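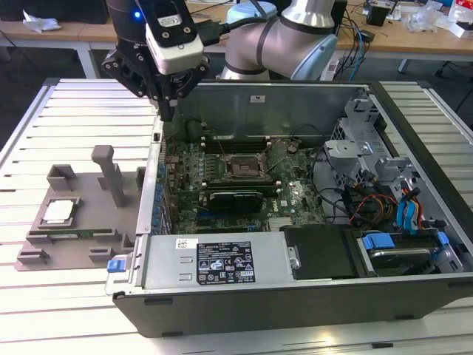 An open desktop tower on the worktable, with the side panel removed and the CPU socket empty.

Reading time: 5 minutes

Old Office Computers in Irkine: Where Do They Go?
Student project report, course in Waste and Local Economy

1. Why we chose this subject

When an office buys new computers, the old ones must go somewhere. In our town, Irkine, there is one official collection point, in the Grirneck district, and it accepts electronic equipment only on Wednesday. Our group wanted to know how much equipment arrives there from small offices, and what happens to the rest. We expected to find that most of the offices throw the machines away illegally. This expectation was wrong, and we explain in section 4 what we found in its place.

The project started in September and was done by a group of three students. None of us had made a survey before, so a part of the report is also about the mistakes in our method.

2. Method

We sent a short questionnaire to 100 small offices in Irkine. The list was made from the public business register, and we left out shops and restaurants. The questionnaire had 13 questions. The first ones were simple (how many computers are in use, how old is the oldest one), and the later ones asked about the old equipment: is it stored, sold, given to employees, or brought to Grirneck.

We received 80 answers. This is more than our teacher expected, and we think the reason is that we delivered the papers by hand and came back to collect them. Two questions had to be removed from the results. Question 7 used the word "disposal", and many people understood it only as throwing in the trash. Question 11 asked for the weight of the equipment, which almost every office left empty.

We also visited the repair company Masanja, which buys used desktops, and we had a longer talk with the staff of the Vurndale recycling plant by telephone.

3. What is inside that has value

For the persons who work in an office, an old desktop is one object with no value. For a repair company it is a set of parts with very different prices. Memory and processors are small, easy to test and easy to send by mail, so they are taken out first. The case and the power supply are heavy and bring little money. At Masanja they told us that a desktop without its processor and memory is almost never sold as a computer again, and it goes to the metal.
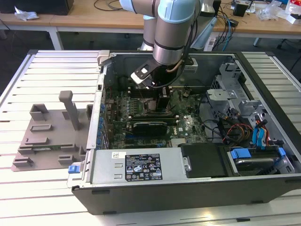
The circuit boards are a separate question. They contain copper and a small quantity of gold, but to get these metals out a special plant is necessary. Vurndale does not do this work. It separates the boards by type, packs them, and sells them to a larger company outside of the region. The price changes every month, and in some months the plant keeps the boards in storage and waits. We were surprised by this, because we had imagined recycling as a process which goes on all the time at the same speed.

Graphics cards are between the two groups. A newer one can be sold alone. An older one is usually treated like any other board.

4. Results

The most common answer in our survey was that the old computers are still in the office. They stand in a closet, under a desk or in the basement. Many offices wrote that they are afraid about the data on the hard drive and do not know who can erase it in a safe way. Others wrote that the opening hours in Grirneck are not possible for them, as the collection is closed before they finish work.

Selling to a company like Masanja was known to few offices. Some of them asked us for the address, and we wrote it on the back of their questionnaire. We know that this is perhaps not correct for a survey, but it was done after the answers were collected.

Only 5 offices said that they put a computer in the normal trash in the last years. We must be careful with this number. The questionnaire was not anonymous when we collected it by hand, and it is not pleasant to admit such a thing to a student who is standing at the door.

5. Problems and what we would change

If we did the project again, we would use a closed box for the answers. We would test the questions first with a few people who do not study this subject. We would also ask about the hard drives separately, because this was the main worry and we had only one question which touched it.

6. Suggestions for the town

We suggest that the collection point in Grirneck stays open one evening per month, and that a simple paper about erasing data is given to the offices together with the yearly waste bill. Both are cheap. A draft of the paper is attached to the printed version of this report.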